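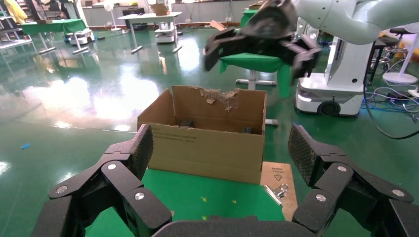
Wrist view, left arm, box between the fingers. Two small dark objects in the box, metal parts on the cardboard.

6 October 2024
Two-arm kitting, team notebook. Entry by Khải Hồ, with corrections from anyone who feels strongly.

Where we were: the last entry (Loan's, in August) ended with "box task should be quick." I'm leaving that in the book as a monument.

Task as the club rules have it: small metal parts start on the flat cardboard to the right of the box and end up inside the box. Either arm may be used. The box may not be fixed to the table. Melquiades asked whether one arm holding the box counts as fixing it and was told no, so half our strategy now rests on that answer. I've asked him to get it in writing.

Today was teleop only, collecting demos for Millet (the policy – Ngọc named it, ask her). Joltard is still the name of the script that records everything and still behaves the way the name suggests. It dropped the wrist stream twice before lunch. Restarting the logger before the arms brings it back. Doing it the other way around brings back nothing and costs you a homing cycle.

Box notes. The back flap has lost a patch of its outer paper and the corrugation shows. I want to keep using this box all the same. A clean one would look nicer and would also mean a different box from the one in the demos we already have, and Yến and I had that argument last month and I don't want the rematch. The flaps stay up. We tried taping them outward for a few runs and the left hand kept finding the tape.

Parts notes. The short rod is the easy one if it lies across the fingers and hopeless if it points at them. The ring is the reverse of what I expected: it picks up well and then won't let go, because it sits on the textured pad and has to be persuaded. Opening the fingers slowly works. Opening them fast works too, but then the ring goes wherever it likes. Yến found one under the far table, so we know the range.

Placing: release low. I kept letting go above the flaps out of cowardice and parts bounced off the rim. Ngọc puts the fingertips below the flap line before opening and hardly ever misses. Her demos are also slower, and Melquiades worries that Millet will learn to be slow. I would be delighted if Millet learned anything.

Numbers for the log: 388 demos kept so far, out of 752 recorded. That is nearly half in the bin, and before anybody looks at me, a good share of those are from the week the right hand was calibrated backward. Next batch gets trimmed at the start, too. Everyone (me) has a habit of hitting record and then thinking for five seconds.

First Millet run on the hardware, end of the afternoon, five tries. One part in the box on try two. On try three it picked up the rod, carried it neatly over the box, carried it neatly past the box, and put it down on the green top with great care. Tries one, four and five were mostly hovering. Loan says hovering is a sign that it has seen too many of my demos. Noted, under protest.

Things that bit us:
- Both arms over the box at once. Whoever drives the second arm says "coming in" out loud. We agreed on this in August and then stopped doing it.
- Cables on the floor by the mobile base. Route them behind the column before driving it anywhere. I will do this. I have written that I will do this in two earlier entries.
- Ceiling lights. Changing them halfway through a session splits the data. Pick a setting, write it on the whiteboard, leave it.

Nellton round: six parts per run, time limit not announced. Tronia are entering as well and their club page shows them doing it with one arm, sped up by an amount they don't mention. Melquiades has watched it many times and has moved from envy to frame counting.

To do
Khải: cables. Trim script for the start of each demo.
Ngọc: more ring releases, starting from odd angles.
Yến: check whether Joltard drops frames when the wrist stream is the only one on.
Loan: retrain with the new batch, leave out the taped-flap runs.
Melquiades: the written answer about holding the box.

Left hand was making a faint click at the outer finger when I shut down. Didn't look into it. Whoever is in first, please power it up with the box off the table and listen.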